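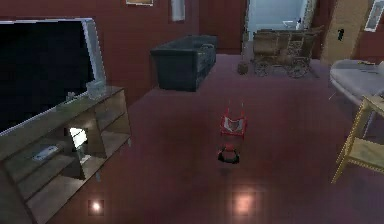

Four-horned ram Grillo comes home after nine days in the bush

A ram with four horns, known to most people in the valley as Grillo, is back with his flock after he was found on Saturday beside a creek above the township of Plarken. He was missing for nine days. He has lost some weight and he has a cut on his left front leg, but the vet who looked at him says that he will recover fully.

The ram belongs to Ognjen Kneževič, who keeps sheep and a small number of goats on a property at the end of Perić Road. Mr Kneževič found the paddock gate open on a Thursday morning. The ewes were all standing near the water trough, as they do every morning, but the ram was gone.

"I thought first that he is behind the shed, because he likes the shade there," Mr Kneževič said. "Then I walked the whole fence and I found wool on the wire at the top corner. After this I knew he went up the hill."

Four horns are not as strange as they may look. Several old breeds of sheep carry the trait, and both the rams and the ewes may have it. In most of these animals, two horns grow upward from the top of the head and two others curl down at the sides of the face. The trait comes from the parents and is not a sickness, although a breeder must watch that the lower horns do not grow into the cheek, and that the eyelids have formed well. Some four-horned lambs are born with a small split in the upper eyelid, and careful breeders do not use these animals.

Grillo has no trouble with his eyelids. His left lower horn is shorter than the right one. He broke the tip when he was two years old, in an argument with a feed trailer, and it was this short horn that helped people to be sure it was him.

The first report came on the second day, from a woman who drives the school bus. She saw a large animal standing on the bank above the road and she took it for a goat. Two days later a walker on the Iretti track met him at close distance. The walker had not heard that a ram was missing and told his family in the evening that he had seen a creature with "horns going in every direction". His daughter had seen the notice in the window of the bakery, and she rang the number.

Mr Kneževič offered a reward of 800 dollars for the safe return of the ram. The amount surprised some of his neighbours, as an ordinary ram of the same age can be bought for less. He explained that Grillo is the father of most of his young flock and that there are few four-horned rams for sale in this part of the country. Last year he was asked to pay 2,490 dollars for another one, without transport, and he decided to wait.

The search was made difficult by the ground. Above Plarken the forest is thick up to the old logging road, and after it the land opens into steep grass with many rocks. The rain in the first week was heavy and it washed away the tracks. Neighbours went up with dogs on two evenings, but the dogs found only kangaroos, and one of them came back with a sore paw.

In the end it was Mirsad Matić who found the ram. Mr Matić keeps bees, and he has a row of hives in a clearing below the Iretti track. He went there early on Saturday to check if the rain had damaged them. He heard something moving in the bracken near the creek and saw the top two horns before he saw the rest of the animal.

"He looked at me and he did not run," Mr Matić said. "I had an apple with me for my morning tea, so I gave him the half. Then he wanted the other half."

Mr Matić does not work with sheep, and he did not want to take hold of the horns. He had no rope in the car, only the straps that he uses for tying down the hive lids. He joined two of them together and put them over the ram's neck while the animal was busy with the apple. Then he walked up to the ridge, with Grillo behind him, until he had enough signal to telephone.

Mr Kneževič came with a stock trailer within the hour. The ram did not want to go up the ramp and it took three people to persuade him. By lunch time he was in the small yard next to the house, where he could see the ewes but not join them.

The vet visited on the same afternoon. She cleaned the cut, which she thinks was made by wire, and gave him an injection against infection. She also cut away some burrs that had twisted the wool tightly behind his ears. On the farm scales the ram was 80 kilograms. Mr Kneževič did not weigh him before he left, but from the way his back feels under the hand he is sure that he was heavier.

The bill for the visit came to 396 dollars, with the medicine included. Mr Matić refused the reward when it was offered to him at the gate. After some discussion he agreed to accept half a lamb for his freezer when the season comes, and Mr Kneževič has also promised to repair the track to the hives with his tractor, where the rain has cut a deep channel across it.

It is still not clear how the gate came to be open. The chain was hanging on the post and it was not broken. Mr Kneževič does not believe that anybody wished to do harm. Walkers sometimes pass through the paddock to reach the lower end of the Iretti track, although the proper way begins at the car park, and one of them may have forgotten to close the chain. He has now fitted a spring latch, and there is a new sign on the gate in large letters.

He asks walkers to use the car park entrance and to leave every farm gate as they find it. A ram that is calm behind a fence may behave differently when he is surprised on a narrow path, and people who meet any loose animal in the hills should keep their distance, keep dogs on the lead and telephone the council ranger or the nearest farm.

Owners of horned sheep may also like to look at their fences before winter. Horned animals can be caught in wire mesh when they push their heads through to reach the grass on the other side, and with four horns it is harder for them to pull back. Mr Kneževič uses plain wire along the top of his property for this reason, but he admits that two of the posts at the corner were leaning, and the wire between them had become loose. Both posts were replaced on Sunday.

Grillo will stay in the small yard until the stitches are taken out of his leg. The vet wants to see him once more before he goes back to the ewes, which should be possible in the first days of May. For now he has an old wether called Bruno for company, and hay twice a day.

Visitors have been coming to the fence to see him, mostly families with children. Mr Kneževič does not mind this, but he asks that people do not bring bread. A small piece of apple or carrot is all right if he or his wife is present. Cars can be left on the grass on the left side of Perić Road, opposite the letter boxes, and not in front of the trailer gate.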